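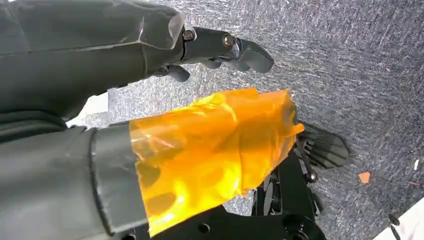
*Tiltness, November*

# Chapter 6: Keeping a Reading Diary

I was on the slow train home from Forton, with a paperback open on my knee, when I came to a paragraph about a woman cleaning out her father's boat shed and knew, with a sinking feeling, that I had read it before. I was on page 99. I had bought the book that very morning, paid full price for it, and chatted to the person behind the counter about how much I was looking forward to it. When I got home I found my other copy on the shelf in the hallway, with a bus ticket tucked in near the end and a biscuit crumb or two for company.

If you read a lot, and I assume you do or you wouldn't have picked up a textbook on writing about books, something like this has probably happened to you as well. We forget titles and endings. Sometimes we forget entire authors, and then years later somebody mentions one at dinner and we say oh yes, I loved her, and can't come up with a single thing to say next. I find this a bit sad, and it's also a practical problem for anybody who wants to review books, run a book blog, or simply hold up their end of the conversation at a reading group.

The chapters so far have dealt with how to choose what you read, how to set up a yearly challenge that won't make you miserable by winter, and how to read a book closely when you mean to write about it afterwards. This chapter is about the plain little habit that sits underneath all of those, the reading diary. You'll need one by the time you get to Chapter 7, where we draft a first full review, so please don't skip ahead (I know some of you will, and I did the same at your age and at several ages after it).

## What you'll be doing in this chapter

By the end of the chapter you should be able to:

- set up a diary in a form you'll really use, on paper or on a screen
- write a short entry within a day of finishing a book
- copy out a passage properly, with its page number and edition
- go back through old entries and find the start of a review in them

You'll want a notebook or a blank file, a pen you like the feel of, and whatever book you happen to be reading now. Please don't go and buy a special book for it. The one beside your bed will do nicely, even if it's a crime novel with a torn cover, and even if you're a little embarrassed by it.

## Words used in this chapter

**Entry.** Everything you write about one book, whether it's a line or four pages.

**Commonplace page.** A page set aside for passages copied from other people's writing. The name is an old one and has nothing to do with being ordinary.

**Abandoned list.** The books you stopped reading. We'll treat these with more respect than they usually get.

**Reread.** A book you've read before, on purpose this time.

## 6.1 What goes in

The first diary I ever kept was a terrible one. I was determined to do it thoroughly, so I ruled up columns for the title, the author, the publisher, the year, the number of pages, the date I started, the date I finished, where I'd got the book, a mark out of ten, the colour of the cover and a favourite character. It took me longer to rule the columns than to read the first book. I gave up after two entries, and the notebook went into a drawer, where the cat slept on it for most of a year.

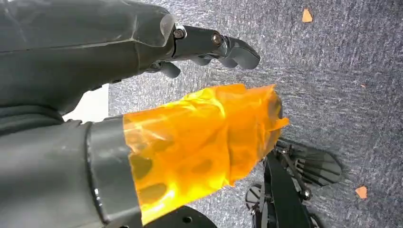
The one I keep now has the title, the author and the month at the top of each entry, and after that it's whatever I feel like saying. Some entries run on for pages. Others are very short indeed. One of them, for a long historical novel that everybody else seemed to adore, reads in full: "Too many horses, and I didn't care who got the castle." That line isn't fair, and I'd never publish it, but I can tell you it brings the whole book back to me, the castle and the mud and the dreadful uncle, far better than a mark out of ten would have.

So my advice, to begin with, is to keep the fixed part very small and let the rest be loose. Put down the title and the author. Put down the month. Then answer one question, which can be the same question every time or a different one. Students in my Saturday class at the Skedwood library have had good luck with these:

1. What will I remember about it at Christmas?
2. Where was I when I read the best part?
3. Who would I lend it to, and who would I keep it away from?
4. What did I want to argue with?

You'll notice that none of them asks whether the book was good. That judgement tends to look after itself once you've got a few honest sentences down, and in my experience it changes quite a lot in the week after you finish, particularly with books that end well. An ending can throw a lovely warm glow back over a very dull middle.

### A note on notebooks

People ask me about notebooks more than they ask about anything else, and I have a weakness for stationery, so I'm happy to be asked. I use the plain Masilela ones with the grey cloth spine. They lie flat on a table and the paper doesn't mind a fountain pen, though a school exercise book from the supermarket will serve you every bit as well. My present one has 266 pages and it's lasted me about three years, with a fair few shopping lists at the back. If you'd sooner type, then type. The one thing I'd ask is that you keep everything in one place, and that includes the scraps you scribble on envelopes when you're caught without it. Tape them in, crooked if need be.

### Try it now

Think of the last book you finished. Don't get up and fetch it. Write its title and author at the top of a fresh page, then the month as near as you can guess, and write for ten minutes on the second question in the list. If the name of a character has gone, leave a gap and keep moving. When the ten minutes are up, find the book and fill in the gaps in a different colour, and keep both colours on the page, as we'll come back to them in 6.2 when we look at what the memory holds on to and what it quietly makes up.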